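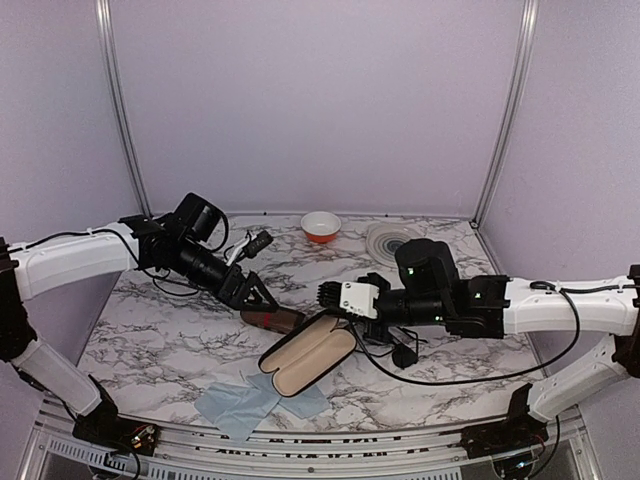 1/ Eyeglasses case task, two arms

Thread on a result from the Vastside cell. We compared two ways of labeling bimanual demonstrations before training, with everything else held fixed. The task is putting a cleaning cloth into an open eyeglasses case and closing the lid.

2/ Why this task

The cloth has no fixed shape, the case has a hinge, and the two arms have to work within a few centimeters of each other. Most of our earlier tasks let one arm idle while the other did the job. A policy can score well on those without learning any coordination.

3/ Setup

Two arms facing each other over a marble-pattern tabletop, a gripper on each, a camera on each wrist, one fixed camera on the whole cell. The policy gets all three views plus joint positions. No force sensing. No depth.

4/ Data

296 teleoperated demonstrations, all collected in December by two operators, Hemant Chaturvedi and me. The case starts open in every one. Its angle on the table varies, and so does the way the cloth is crumpled. We did not filter for speed or style, only for completion.

5/ Clutter

Other items stay on the table during collection and evaluation. In the layout at the top of the thread that means a small bowl with an orange exterior, a plate with dark blue and gray rings, and a brown elongated object with a red band lying against the case. None of them is part of the task. Positions are reshuffled between sessions.

6/ Condition A: whole-episode labels

One text instruction per demonstration, "put the cloth in the case and close it." This is our standard recipe and the one we used for every task last year.

7/ Condition B: per-arm phase labels

Each demonstration is cut into phases, and each phase gets a separate label for the left arm and the right arm. "Left: hold case. Right: lift cloth." An arm with nothing to do is labeled "wait," and we treat "wait" as a real phase with its own start and end.

8/ Same network, same number of training steps, same demonstrations. In B the policy also predicts the current phase for each arm, and that prediction is fed back in as an input. The labels are not given at test time.

9/ Evaluation

100 trials per condition, interleaved, with start layouts drawn from a fixed list so that A and B see the same ones. Nawal Abdelaziz scored every trial from the fixed camera video without knowing which policy was running. Success means cloth fully inside, lid closed, both grippers released.

10/ Result

Condition B completed 30 more trials than condition A. Same layouts, same day-to-day mix. I expected a gap, but a smaller one.

11/ Where A fails

Mostly at the handover between phases. One arm starts to close the lid while the other still has its fingers inside the case. The second most common failure is both arms going for the cloth. Outright missed grasps are a minor share and look similar in both conditions.

12/ Where B fails

Cloth corners. If a corner hangs over the rim, B closes the lid on it and moves on. The phase predictor reads "cloth in case" from the bulk of the fabric and ignores the rest. Finer labels might fix this. So might a better wrist view at that moment, when the gripper blocks much of the case.

13/ Ablation: drop "wait"

We merged every "wait" phase into whichever phase came next for that arm and retrained. Most of the gain disappeared. My reading is that the useful signal is in knowing when to hold still, and that demonstrations alone show this poorly. An arm at rest looks the same whether it is finished or waiting.

14/ Ablation: shuffled labels

Same phase boundaries, label text randomly permuted within each arm. Performance fell back to the level of A. The boundaries by themselves carry little.

15/ Cost

Labeling is manual. We used Grarkano, our in-house annotation tool, which proposes cuts wherever gripper state changes. A person corrects the cuts and assigns the text. The "wait" boundaries need the most correction, as the gripper often does not change state there.

16/ Limits

One task, one cell, two operators. A single training seed per condition, which I would criticize in someone else's thread. No unseen cases: the same one is used throughout. I make no claim about single-arm work.

17/ Next

Three seeds for A and B, then a second task with a zippered pouch. Karunaratne, our older cell, has different arms and will run the same comparison if the cameras can be matched.

18/ Write-up with the layout list and the labeling guide goes on the Kamo project page once the seeds are in. The guide is already stable, so if you want it sooner, reply and I will send the current version.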